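Skeveck bread swap moves indoors for the fall

SKEVECK - The Thursday bread swap that filled the lawn beside the old Flaltik mill all summer will come inside starting in September, and the people who run it say there will be room for everybody, even on the nights when the rain drives half the town through the door at once.

The swap began three years ago as a handful of neighbors trading loaves off the back of a pickup, and it has grown into one of those evenings people plan their week around. You bring something you baked, you take home something somebody else baked, and in between you stand and talk for a good deal longer than you meant to. By the last outdoor gathering of the season, 124 households had signed up, and a good many of them had never baked a loaf before they joined.

The new home is the ground floor of the Drustia building, two doors down from the post office. The swap will rent it for 100 dollars a month, paid out of the 2900 dollars raised at the pie supper this spring. There is a ramp at the side entrance, a sink with hot water, and (to the delight of anyone who sat on a hay bale in July) plenty of real chairs.

Doors open at 5:30 p.m. and trading starts at six. Bakers are asked to put a card with each loaf listing what went into it, nuts and dairy especially. Rolls, flatbreads and sweet breads are as welcome as ever, and so are newcomers who would just like to come by and have a look.
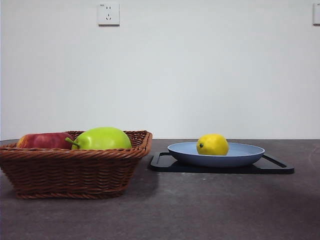

Anyone hoping to borrow a sourdough starter should bring a clean jar with a lid and ask at the front table before seven.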